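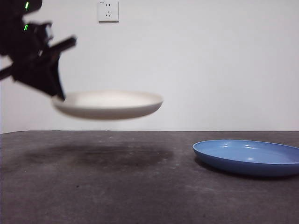 Spent the afternoon at the Roltumgate open day and my feet are killing me. Thread!

Drernaris had the back lab open so of course I went there first. Robot arms handling dishes. I could've stayed till closing — the lady behind me in line clearly felt the same.

Killian Arnaud ran the demo and took every question, even the one from my nephew about whether it can do pancakes. (Not yet, he says.) He told us the team logged 900 practice runs this spring and he still gets nervous with people watching.

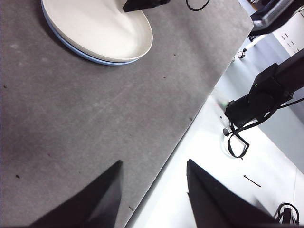

Plate up top, gripper fingers closest to us, second arm off to the right with its little green light on.

Asked Yavuz Yurt what the hard part is and he said the rim! A shallow plate gives you so little to grab, and a tiny bit off means you're pushing it across the table. I do that at home too.

They do it again in April, doors at 2. Parking at the Clilton lot was a mess by the time we left, so take the bus if you can — the 103 stops right out front. Going back for the Haque talk if I can get a seat.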